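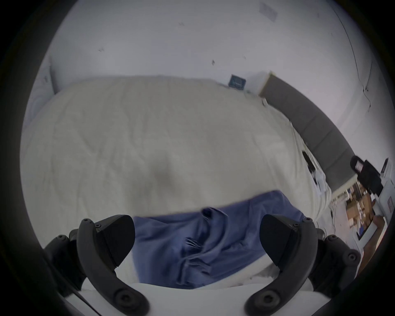 Do I need to know anything about skin care to join the tester panel?
Only what works on your own face and legs, and if you've ever stood in the drugstore aisle reading the backs of nine different lotions, you're more than ready.

So hi! I run Skendlow, a little body care line I started after years of itchy, flaky winter legs. We make a shower oil, a hand cream and our newest baby, an overnight body balm that I've been tinkering with since forever. I need 200 people to try the balm before it goes on sale in November, and I would love for you to be one of them.

I'm looking for adults with dry or combination skin who live close enough to Stamton to pick up a kit at our Bimisgate counter. You don't have to be a blogger or have a single follower. You do have to be willing to use one product on your arms and legs every night for 3 weeks and tell me what you think of it (the bad stuff too, please, I can take it).

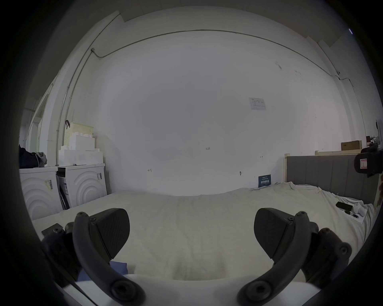 My balm is rich. I mean really rich, the kind you want to put on right before you climb under the covers, and that brings me to the question everybody emails me about, which is laundry. A white sheet like the one on that bed is exactly what I'd like you to sleep on if you have one, because it will show me any mark the balm leaves. Wash it the way you always do and tell me if anything stayed behind. Colored or patterned bedding won't keep you off the panel, so don't run out and buy a set for my sake!

What you'll get: a full-size jar of the balm, a shower oil to keep, and a $5 coupon for the counter every time you send in your weekly notes. The notes are a short form and you can fill it out on your phone. I ask how your skin felt in the morning, whether the scent bugged you, and if you'd pay for it with your own money. There's a box at the end for rambling, and I read every word in there.

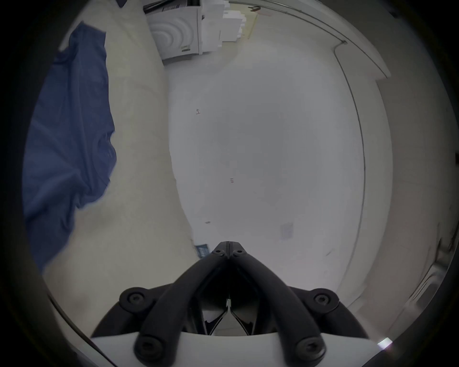

I also ask that you skip any other body lotion while you're testing. Your face routine can stay the same, and so can your razor and your soap. If your skin gets red or starts to sting, stop using the balm and write to me right away. You'll still keep the shower oil.

Please sit this one out if you're pregnant or nursing, have a nut allergy (there's sweet almond oil in it), or use a prescription cream on your arms or legs.

To sign up, send me an email with "Balm panel" in the subject line and tell me your age, your skin type and what you put on your legs right now. Kits are packed by Vandenberghe and go out to the counter in October. Pickup is any time before 9 p.m., and you'll need to show your confirmation email.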